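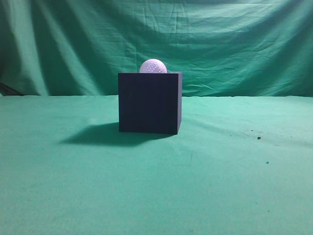

Anik occluded-grasp project
Progress report to the Paner fund, second reporting period
Prepared by the Cavalcanti handling laboratory

1. Status

Work packages one and two are complete. Work package three, retrieval of a ball placed behind a cube, is behind plan because of the fault described in section 3. Spending is within the agreed budget. One change to the plan is requested in section 6.

2. Work done in the period

The arm was run on the retrieval task for 1,384 attempts. Each attempt starts with a dimpled ball behind a dark cube, so that the fixed camera sees only part of the ball. The arm must come over the cube, lower the open fingers on either side of the ball, close, lift and release at a set point. An attempt counts as a success only if the cube stays where it was placed.

The cloth on the table and behind it was kept the same for all attempts. Ball position was varied from side to side along the rear face of the cube. Cube rotation was varied by a few degrees only, and larger angles are left for the next period.

3. The fault

Of the 1,384 attempts, 227 were logged as successful grasps when the fingers had in fact closed on nothing, or had closed on the ball and lost it before the lift. The control software took these as good and went on to the release step with an empty gripper. In most of these cases the only effect was a wrong entry in the log.

The matter became more serious on Sun 7 April. After a false grasp the arm moved to the release point at full travel speed and struck the edge of the table with the outer side of one finger. The protective stop worked. There was no injury, and the operator was outside the marked area at the time. The finger was replaced and the arm was taken out of use until the checks in section 5 had been made.

4. Cause

The gripper reports a grasp when the motor current passes a set level and the fingers have stopped moving. Two separate faults were found.

First, the current threshold had been set with the earlier, wider test object and was not set again for the ball. Friction in the finger slide was enough to pass the threshold when the fingers were nearly closed.

Second, the height of the descent was taken from the fixed camera alone. With the lower part of the ball hidden by the cube, the height estimate was too high in a share of attempts, and the fingers closed on the upper part of the ball. The ball then slipped down and out as they tightened. The dimpled surface was considered as a possible cause, but a run with smooth balls gave the same kind of slip.

The wrist camera was recording throughout but was not used in the grasp decision. Its view covers the gap between the fingers, and a person reviewing the recordings could in nearly all cases tell whether the ball was between them. This was an error in the original design – the information was there and the controller did not read it.

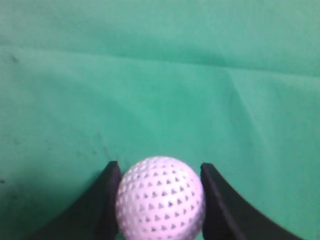
Figure 2. Wrist camera view, ball between the gripper fingers.

5. Corrective action

The following changes have been made:

The current threshold has been set again for the ball, and the setting is now stored with the object type.
A finger opening check has been added. A closed width below the lower limit for the ball is treated as a failed grasp.
The wrist camera is now read after closing and again after the lift. If either reading finds no ball, the arm stops and waits for the operator.
Travel speed after any grasp is limited to 200 mm per second until the second reading is complete.
The release point has been moved away from the table edge.

The arm was then run for 445 further attempts with all changes in place. No false grasp was logged as a success, and there was no contact with the table. Some true grasps were rejected by the wrist camera reading. These cost time but are not a safety matter. The cycle is slower than before, mainly because of the speed limit.

The risk assessment has been revised and sent to Amberg, who hold the site safety file. Their reply is awaited.

6. Effect on the plan

Results from before the changes will not be used in the success figures for work package three. The raw recordings are kept, and the 227 false grasps have been labelled as a test set for the wrist camera check.

We ask the fund to agree a new end date in September for work package three. No further money is requested. The replacement finger and a spare have been paid for from the maintenance line.

7. Open items

Wear in the finger slide is to be measured at fixed intervals, with the interval still to be decided.
Rejected true grasps are to be reviewed, starting with those where the ball sat close to the cube.
The speed limit stays in force until Amberg have replied.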